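Reviewers wanted: good practice guide for kitchen robots

Wemidton is after nine people to pull apart a draft guide on testing robot arms around food and benchtops. Prolurard wrote the first version. We think it's too kind to its own industry, and we'd like to hear from people who have read a standard and come away unconvinced.

The draft leans on 3,639 simulated trials. What that tells a café owner about a real bench is anyone's guess, and clause 5 (hand clearance) reads like a wish list. You'll mark up every clause, say what evidence you'd accept, and put your name to any dissent. We'll publish it.

You might be a food safety auditor, a tradie, a chef or a programmer. No current ties to Prolurard or Cleletti, please. It's 21 hours of paid work, done from home and finished by the end of February.

Send a page on a rule you've seen fail to the Babić Program desk at Wemidton by 23 Sep 2022. No CVs.

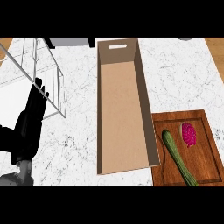
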